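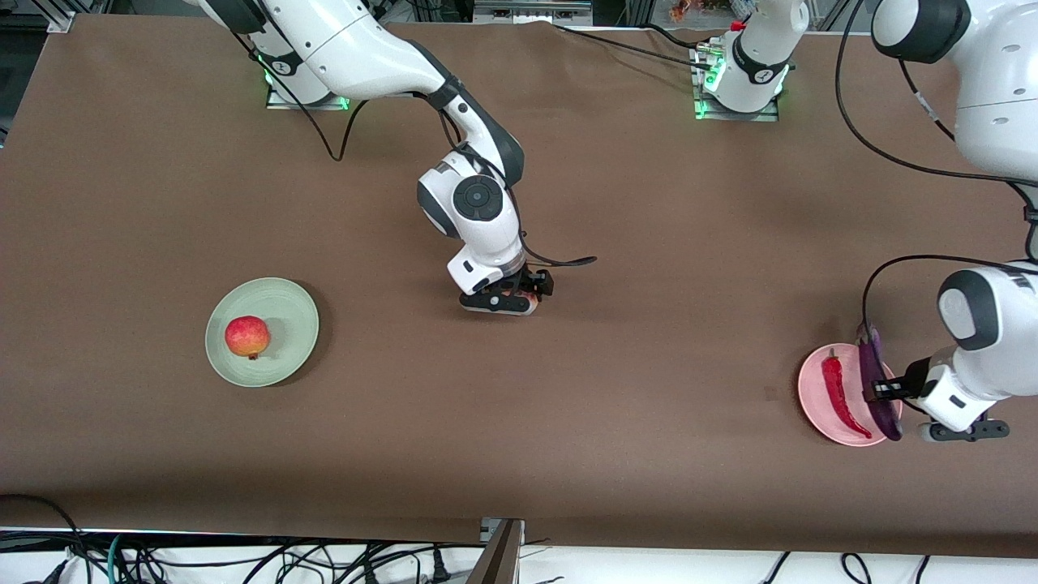
How long do you keep cut fruit and veg in the fridge?

Teodor_K
Hello all. My wife and I have a disagreement and I would like to hear other opinions. I prepare vegetables for the whole week in one evening - carrots, celery, capsicum, sometimes melon for the children. She says that after two days the taste is gone and I should cut every morning. I keep everything in boxes with a damp paper towel. Who is right?
8 replies

jummai.s
Carrots are fine for a week if you cover them with cold water and change it every second day. Melon I would never keep so long. Two days, then it goes in a smoothie.
4 likes

Roswitha E
I must disagree with the water. The carrots stay crisp but to me they taste of nothing. A dry box with a tight lid is better, and it is less work.

jummai.s
Maybe your fridge is colder than mine. In mine the dry ones become white and bendy by the fourth day.

Lesego
For capsicum the towel should be dry, and you change it when it feels wet. With a damp one I had slime on the edges. I buy a 600 gram bag at the Ballico market and it lasts me until the next visit.
2 likes

Teodor_K
Thank you Lesego, the slime is exactly my problem. I will try dry for the capsicum and water for half of the carrots, so we can compare the flavour at dinner.

Roswitha E
Please write which half your wife prefers. I think I know already.

ntombi_r
Your wife is right about the melon - sorry! The rest I would also cut on Sunday night if I had your patience.

Share this thread 4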